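Punine: A Hand-Held Gripper for Recording Fruit Handling at Home
Final project report, submitted 2022-12-13
Authors: Attila Halász and Jolanta Kwiatkowski
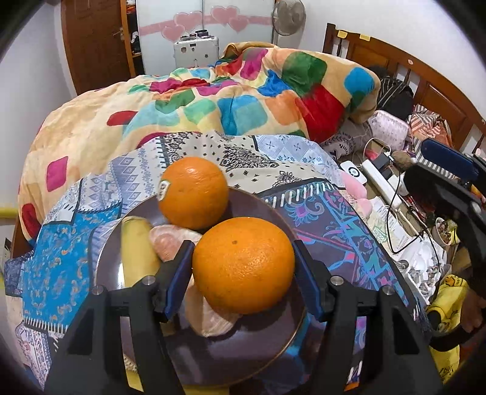 1. Background and purpose

The Punine project was carried out as the practical component of the second-year course in applied automation. Its purpose was to design and build a hand-held two-finger gripper with a camera, to use it for simple tasks in an ordinary home, and to judge whether the resulting recordings could guide a small robot arm at a later stage. The arm itself, known in the department as Zeron, was outside the scope of this report.

Fruit was chosen as the main test material. It is cheap and easy to replace, and no two pieces are quite alike. A large orange is close to the widest object the fingers can straddle, while a banana presents a narrow, curved surface that must be approached at an angle. Peeled citrus was included as a separate condition, as it gives way under pressure and is easily damaged.

2. Construction

The body of the gripper and both fingers were printed in black plastic at the Abdelaziz workshop, where the authors had bench access from June onward. The fingers are opened and closed by hand through a trigger. The camera looks forward along the fingers, so that the contact area remains visible during the approach and the grasp.

Each finger carries a blue pad on its inner face. The first pads were cut too thin and tore at the corners. The second set was cut from thicker material and has been kept in use. The fingers are fastened with small screws that can be reached from outside, which allows a finger to be replaced without taking the body apart. This decision was made after the first prototype, on which a worn pad required nearly 70 minutes of work to change.

3. Method

All recordings were made in a bedroom. The authors considered a bare bench at the workshop but preferred a lived-in room, with patterned cloth, bedding and personal items in the background. A system trained only against a plain surface may fail when the surface changes, and the home setting was expected to be the more demanding test.

The fruit was set out on a round dark plate. Each trial followed the same order. The operator brought the open fingers over the chosen piece, closed them until both pads made contact, lifted the piece clear of the plate and set it down again. The arrangement of the fruit was changed between trials. A trial was recorded as failed if the piece slipped, if the plate moved, or if neighboring fruit was displaced.

One author operated the gripper while the other kept the written log. The roles were exchanged at the end of each session. Recordings were sorted with Nilleo, a short labeling program written by Jolanta Kwiatkowski for this purpose.

4. Results

A total of 892 trials were retained after sorting. Whole oranges gave the most reliable grasps, provided that the fingers were centered before closing. When one pad touched well before the other, the orange tended to roll toward the open side. Bananas were lifted without difficulty near the middle but turned in the grip when held close to the tip.

Peeled pieces were the weakest condition. The trigger gives the operator little sense of force, and several segments were crushed before the pads had a firm hold. Juice on the pads also reduced their grip, and the pads were wiped between trials from the second session on.

The soft support caused some trouble as well. A plate resting on a cloth over bedding tilts when pressed at the rim – an effect that had not been seen on the bench. These trials were kept and given their own label.

5. Remaining work

A stop on the trigger, to limit closing force, has been drawn but not yet printed. The authors also recommend a wider opening between the fingers, as the present one leaves little room for error around a large orange. The drawings, the trial log and a spare set of pads have been placed in the project cabinet at the Abdelaziz workshop. Requests to borrow the gripper should be addressed to Attila Halász.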